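Opinion > Automation > Training Data

Keep the bad takes

By Vittoria Vitale
2 min read

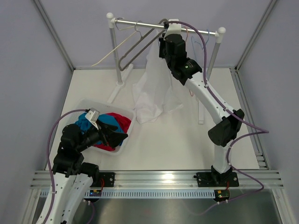 Two arms at work on laundry, with a white cloth in the right gripper.

Most teams I know delete a demonstration when the operator fumbles. At Kaltik we did this until April, and I think we were wrong.

A clean run teaches the arm one path to the rack. It says little about a sleeve caught on a hanger. The operator's recovery is the part worth having, and we were throwing it out.

Label the fumble, keep the recovery, and pay operators for both.

Comments (2)

Paavo Heinonen: Who does the labeling? That takes longer than the recording.

Jui-lin Chien: Agree on pay. Ours was per clean run, so people rushed.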